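Orkard, puesto de recogida con pinza
Inicio > Equipos > Manipulación > Orkard

Brazo con pinza de dos dedos para piezas largas y finas con ojal en la punta. Se programa primero en simulador, luego en planta. Disponible desde junio, plazo según cola. 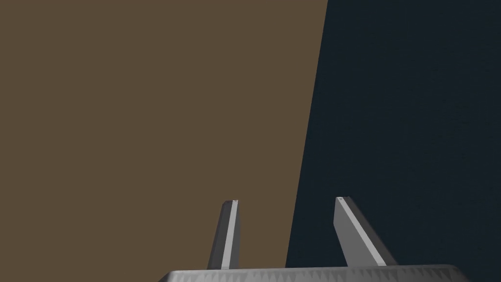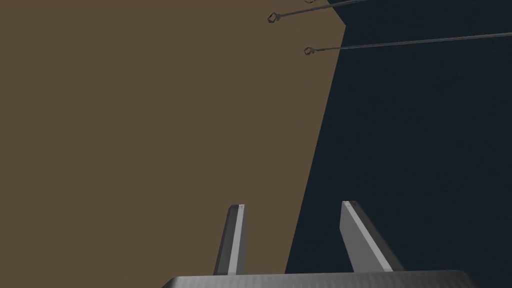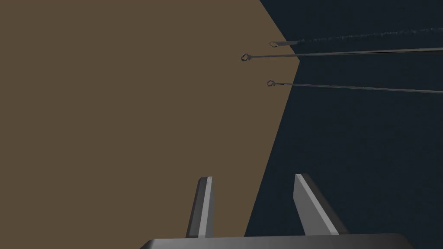

Valtska · Departamento de Automatización de Puestos

Qué hace
Coge la pieza por el lado del ojal, la gira y la deja en el útil. Nada más. No aprieta, no inspecciona, no embala. Quien pregunte por visión con clasificado de defectos: eso es otro equipo, pedir ficha de Oltum.

Lo que cambia para la gente del puesto
Hasta ahora, en Urban, una persona por turno separando piezas a mano y colgándolas una a una. Muñecas, hombros, lo de siempre. Con Orkard esa persona pasa a cargar, vigilar y cambiar el útil. Menos gesto repetido, más pantalla. A unos les gusta y a otros no tanto, lo decimos porque luego sale en la primera reunión.

El puesto no desaparece, pero cambia de nombre y de tareas. Hay que hablarlo antes de montar. En Urban se habló tarde y costó dos semanas de malas caras. La encargada del turno, Kulsoom Mirani, pidió algo muy concreto: que la parada se pudiera pulsar desde los dos lados de la mesa. Ahora va de serie.

Datos rápidos
Dedos: 2, planos, intercambiables
Ciclo: 7 segundos por pieza
Lote recomendado: 1000 piezas
Largo máximo de pieza: 70 cm
Ejes, alimentación y peso: ver hoja técnica, la estamos rehaciendo

Simulador
Incluido en el precio. Se prueba el agarre con la pinza abierta, se ajusta el ángulo de entrada y se guarda la receta. Los operarios también tienen acceso, no solo ingeniería. Recomendable que toquen ellos los puntos de aproximacion, conocen la pieza mejor que nosotros. Piezas muy juntas = subir la separación de entrada y repetir.

Formación
Dos jornadas. La primera sin máquina, solo simulador. La segunda en planta, con el turno que vaya a usarlo, en su horario. No hace falta saber programar. Sí hace falta que venga alguien de mantenimiento, el año pasado no vino nadie en dos instalaciones y acabamos volviendo.

Ojo con
- Piezas cruzadas: el brazo espera y avisa. Hay que separarlas a mano, con el puesto parado.
- Ojales aplastados o doblados: los deja en bandeja aparte.
- Cambio de dedos: siempre cargar la receta nueva despues, si no entra descentrado.
- Ruido: poco, pero el aviso sonoro de fábrica viene alto. Se baja en Ajustes > Avisos.

Repuestos
Dedos, almohadillas y cableado en almacén. Pedidos antes de las 11:00 salen el mismo día. Los miércoles no hay recogida.

Preguntas, presupuesto o visita a una instalación en marcha: formulario de contacto, indicar largo de pieza y turnos.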